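Wellier High Boosters Forum > School Life > Spirit week dress code, and who picks Students of the Month?

tamu_yusuf
So excited for spirit week!! My freshman has been planning Thursday (orange day) since January. Does anyone know if shorts count, or does it have to be the shirt? Also huge congrats to Ya-wen Yuen on Student of the Month, she tutored my son through algebra and she is the kindest kid. 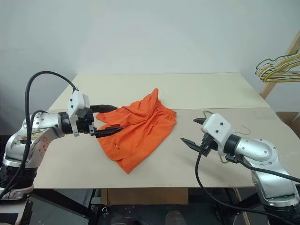
Orange shorts

ltapia56
Shorts count! Mr. Kuo read it out on the morning announcements. And yes, Ya-wen!! 37 nominations this time, most I've seen.

hsieh_mom
Love Ya-wen, but I still think students should get a vote. Right now it's all teachers, and the quiet kids in the back row don't get noticed.

ltapia56
Hmm, I disagree. When we let kids vote at Reveck Middle it went to the same 2 soccer players every time. Teachers see who stays late to help clean up the lab.

tamu_yusuf
Could they do both? Students nominate, teachers pick. My older one's school did it that way and the kids wrote the sweetest notes.

hsieh_mom
Ooh, I could get behind that. The notes alone would be worth it.

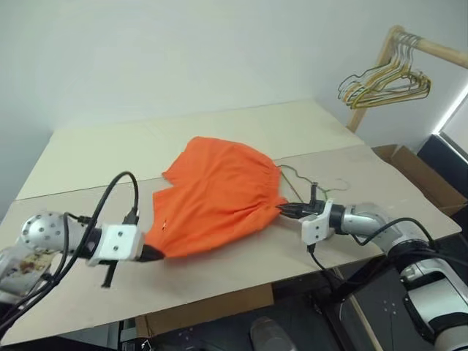
Re: Orange day times

cwkan
Parade starts in the gym at 2, doors on the Prular Street side. Band kids go early. Bring your loud voices, the sophomores have won the cheer contest two years running and my junior is DONE with it lol

ltapia56
Sophomores are taking it again, sorry!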